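소푸쿠아 공동주방 '식기 전환' 보조사업 중간보고 (7월분)

작성: 닝시 타리간
수신: 말투미코 지원팀 가잘 가세미 님

지난 보고에서 저는 이 사업의 효과를 판단하기에 이르다고 썼습니다. 한 달이 지났지만 그 문장을 지울 만한 근거는 아직 없습니다. 진행된 일과 진행되지 않은 일을 나누어 적습니다.

## 1. 진행 상황

일회용 용기를 접시로 바꾸는 작업은 일정표상으로는 계획대로입니다. 접시와 용기를 합쳐 800점을 발주했고 납품은 끝났습니다. 납품업체 그린다크는 검수 확인서에 '전량 이상 없음'이라고 적었습니다. 저희 쪽 검수를 맡은 슬라멧 응우이는 여기에 서명하지 않았습니다. 상자를 다 열어 보기 전에 들어온 확인서였고, 나중에 열어 본 상자에서 테두리에 이가 나간 접시가 나왔습니다. 교환 요청은 월요일에 보냈고 답은 받지 못했습니다.

배식 담당자 교육은 두 차례로 잡았다가 한 번만 했습니다. 두 번째는 참석 희망자가 적어 미뤘습니다. 교육 자료에는 '누구나 5분이면 익힌다'는 문구가 있었는데, 첫 교육에서 정리 순서를 설명하는 데만 그보다 훨씬 오래 걸렸습니다. 문구는 뺐습니다.

## 2. 색 구분에 대하여

신청서를 쓸 때 가장 공들여 설명한 부분이 색 구분이었습니다. 하늘색 접시에는 일반식, 연분홍 접시에는 저염식을 담고, 남은 반찬은 흰 용기로 모은다는 방식입니다. 원리는 간단하고 회의실에서는 모두 고개를 끄덕였습니다. 저는 그때도 의심이 있었고 지금도 있습니다.

우선 분홍이 너무 옅습니다. 견본 카탈로그에서는 뚜렷해 보였지만 실물은 흰색에 가깝습니다. 특히 저녁 조명 아래에서는 흰 용기와 나란히 두어야 겨우 구별된다는 의견이 배식조에서 나왔습니다. 히다야 수브라마니암은 익숙해지면 문제없다는 쪽이고, 저는 익숙해져야만 쓸 수 있는 구분이라면 대체 근무자가 온 날에는 쓸모가 없다고 봅니다. 이 의견 차이는 정리되지 않았습니다.

배치 문제도 있습니다. 현재 기준안은 긴 작업대 가운데에 용기를 두고 양쪽에 접시를 하나씩 놓는 것입니다. 가운데가 비지 않아 양쪽에서 손이 닿기 쉽다는 것이 파소브 자문단의 설명이었습니다. 간격을 얼마나 둘지는 안내문에 없어서 조마다 다르게 놓고 있습니다.

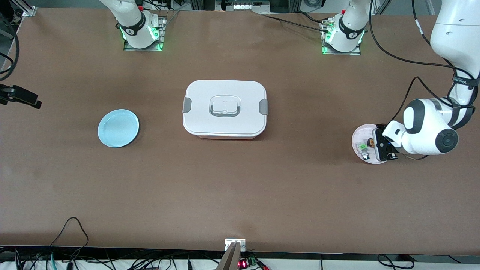 *그림 1. 기준안에 따른 작업대 배치: 하늘색 접시, 흰색 직사각형 용기, 연분홍 접시*

그림 1만 놓고 보면 배치는 깔끔합니다. 다만 세 점만 올려 둔 상판과 배식이 한창인 상판은 사정이 다릅니다. 실제 시간대에는 국자와 행주, 쟁반이 함께 올라오고, 그때도 이 순서가 유지되는지 확인한 기록이 없습니다. 배치안을 성과 항목으로 넣자는 제안이 있었으나 이번 보고에서는 넣지 않았습니다.

적갈색 상판에는 옅은 긁힘과 희끗한 자국이 있습니다. 사용에 지장을 줄 정도는 아니라고 보지만, 그린다크가 견적에 끼워 넣은 상판 교체 항목은 승인하지 않았습니다. 교체가 필요하다는 근거를 달라고 했더니 제품 소개서가 왔습니다.

## 3. 수치

배식조가 낸 기록지를 기준으로 하면, 색에 맞게 담은 비율은 95퍼센트입니다. 이 숫자를 그대로 인용하지 말아 주십시오. 기록지는 담은 사람이 직접 표시하는 방식이고, 제출된 것은 57장입니다. 바빴던 날의 기록지가 주로 빠져 있습니다. 잘된 날만 남은 자료일 가능성을 배제할 수 없습니다.

일회용 용기 구매량은 줄었습니다. 그러나 7월은 원래 이용자가 적은 달이고 작년 같은 달의 구매 내역은 일부만 남아 있습니다. 감소분 가운데 얼마가 사업의 효과인지 저는 말할 수 없습니다. 설거지 시간은 하루 2시간가량 늘었다는 것이 푸스피타 총의 추정인데, 이것도 측정한 값은 아닙니다. 신청서에는 추가 노동에 대한 항목이 아예 없었습니다. 제 불찰이 큽니다.

## 4. 예산

식기 구입비는 승인액 안에서 집행했습니다. 교육비는 두 번째 교육을 미룬 만큼 남아 있습니다. 이 잔액을 설거지 인력 보조로 돌릴 수 있는지 문의드립니다. 홍보물 제작비는 쓰지 않았고, 결과가 불분명한 상태에서 쓸 생각도 없습니다.

## 5. 다음 달까지 할 일

- 이가 나간 접시의 교환 여부를 서면으로 확인 (슬라멧 응우이)
- 더 짙은 분홍 접시 견본을 받아 저녁 조명에서 비교 (히다야 수브라마니암)
- 배식 중 작업대 배치를 다른 조 사람이 점검하고 기록
- 설거지 시간을 실제로 재기 (푸스피타 총)
- 기록지를 바쁜 날에도 빠짐없이 걷기

짙은 분홍 견본이 마땅치 않으면 색 구분을 접고 접시 크기로 나누는 안을 올리겠습니다. 이 경우 신청서의 핵심 항목이 바뀌므로 변경 승인이 필요한지 먼저 알려 주시면 좋겠습니다. 확대 시행 여부는 위 측정이 끝난 뒤에 논의했으면 합니다.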